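**July, morning session, Fondwood bench**

Subject: shrinkage of the reclaimed wool felt during wet finishing, second series.

The purpose of this series is to establish whether the shorter soak adopted in June may be kept for the Prandcombe order. The first series gave uneven edges on the long panels, and the notes made at the time do not say whether the felt had been rested before cutting. For the present work all panels were rested overnight on the slatted racks and cut the next morning from the same roll, supplied by Delden.

Panels were cut square, marked at each corner with cotton thread, and weighed dry. The bath was held at 40 degrees Celsius and the soak limited to 38 minutes. The panels were then pressed between boards without wringing. Wringing was permitted in the first series and is now suspected of pulling the edges out of true, particularly along the length of the roll.

Results before lunch were as follows:

- Panels cut along the roll drew in more than those cut across it. The difference was plain by eye and was confirmed with the steel rule.
- Thread marks in dark blue remained easy to find. The undyed thread did not, and should be discontinued.
- One panel came out of the press with a ridge. The board had a raised knot on its inner face and has been set aside for planing. 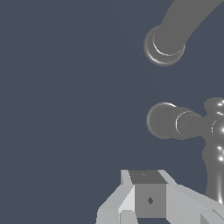 Nguyen asked whether the direction of the roll mattered at all once a panel had been pressed twice, and recalled that the older finishing sheet called for a second pressing as a matter of course. The older sheet was located in the green binder. It does call for a second pressing, but for a heavier felt, and gives no reason. It was agreed to press half of the remaining panels a second time and to record the two groups separately.

Afternoon. The second pressing flattened the surface but left the measurements almost unchanged. The edges of the twice-pressed panels were firmer to the hand, which may be of use where a panel is to be stitched. Relative humidity in the drying room stood at 68 percent at 3:15 p.m., higher than is desirable, and the door to the wash area was found propped open. It has been closed. Drying times from this session should not be compared with those from the first series.

The Prandcombe order stands at 3,000 small panels, all to be cut across the roll. On the present evidence the shorter soak is acceptable for that work. It is not yet approved for long panels – the ridge spoiled one of the few available, and the remaining figures are too close together to support a decision.

Outstanding:

1. Plane or replace the knotted board.
2. Request a second roll from Delden, same weight, and note the lot on receipt.
3. Repeat the long panels with the drying room door closed.
4. Amend the finishing sheet to state the felt weight beside each pressing instruction.

Bath drained and racks wiped down at 5:20 p.m. Six panels left under boards until morning.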